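Second pair of hands in the server hall

The operations group at Caldeira's Pravville site replaces rack equipment on a fixed rota. Until July, every swap was done by hand by two technicians. The routine part of that work is now being moved to a pair of arms, and the procedure is developed in simulation before it reaches the hall.

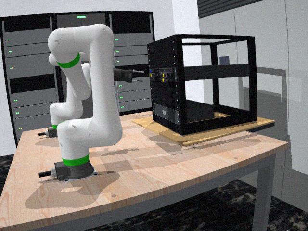
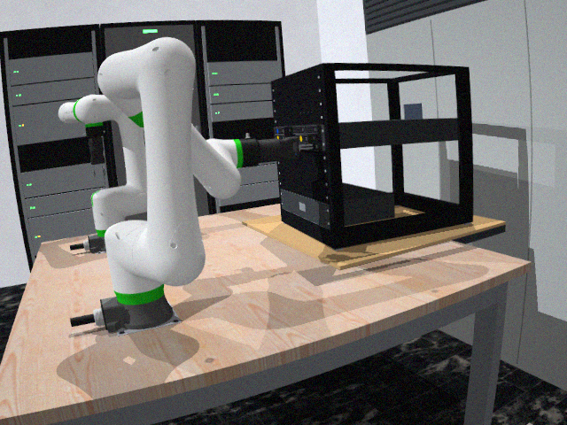
Simulated rack work with two table-mounted arms.

The swap procedure has 30 steps. The arms are assigned the approach, the grip and the withdrawal. Cabling, labelling and the final sign-off stay with staff, as does any unit with a damaged rail.

Dulce Zavala, shift lead, used to spend most of a night shift kneeling at racks. She now spends it checking motion plans and approving them one at a time. "I read more than I lift," she says. "My back is better and my eyes are worse."

Job descriptions were rewritten to match. Technicians take a 4-day course on fault recovery, run by the integrator, Breltetti, and are graded on stopping the arms safely and completing a swap manually. Manual practice remains compulsory each month.

Pay bands have not changed. The night rota has, and the union has asked for a review of lone working, as one person can now supervise a job that formerly needed two. The sister site at Prerard will adopt the same procedure once that review is closed.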